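How to write to your embassy about a relative held abroad

Updated April 2018

Quick version first, because most people landing on this page are in a rush. Ring the consular number, then write. Always both. The call gets you a name, the letter gets you a record.

What you need in front of you before you start:

Full name as in passport, incl. middle names
Date and place of birth
Passport number if you have it (old photocopy will do)
Where held, or last known place
When you last heard from them and how
Any illness, any medicine, doses

Don't wait until you have all of it. Send what you've got and say what's missing.

Step 1. Find the right office

The embassy is in the capital. The consulate may be nearer to where your relative is and is often the one that sends somebody. Check which district the prison or police station falls under. If unsure, write to the embassy and copy in the consulate, and the foreign ministry at home as well. Three addresses, one email.

Dual nationals – say so in the first paragraph. The country holding them may only recognise its own passport and refuse a visit. The embassy can still ask, but they need to know before they ask.

Step 2. The letter

One page. Subject line: surname, place held, "request for consular visit". Case reference if you've been given one, eg. 1447, goes in the subject line too and stays there in every email after.

First paragraph, who you are and who they are. Second, what has happened, dates in order. Third, what you want. Be plain about this bit. "I ask that a consular officer visits my brother" is good. "I hope something can be done" gets you a kind reply and nothing else.

Leave out opinions on the government there. You may well be right, but the letter might get passed across a desk and it's your relative sitting in the cell.
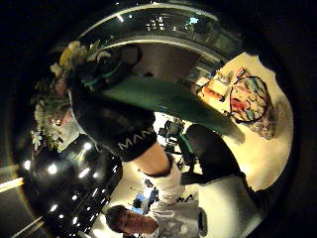
Shazia Paracha wrote in to say the third paragraph was where she went wrong: she asked for a visit, a lawyer, a doctor and a phone call all in one sentence, and the answer only dealt with the lawyer. Her second letter had them on seperate lines, numbered, and each one got its own reply.

So number them. Put the health request first if there is one.

Step 3. Asking for a doctor

Different from asking for a visit. Name the condition, the medicine, what happens if it's missed. Attach a note from the GP at home, translated if you can manage it. Ask whether an outside doctor can be let in, and if not, ask for the refusal in writing. They can't always get one but the question goes on file.

Step 4. Chasing

No answer in 4 working days, ring. Still nothing, email again with the first message underneath. Keep a log – date, time, who you spoke to, what they said they'd do. A cheap notebook is fine. Write it down while your still on the phone.

Then your MP. Their office can write to the minister, and ministers' replies come with a signature on them. Send the MP your log, not a long story.

Step 5. Press and petitions

Ask the lawyer first. Sometimes noise helps, sometimes it shuts a door that was about to open. Once it's out you can't pull it back.

Translators' list and the sample letter are on the next page. Sample is in English and Norwegian, Dutch one coming in June.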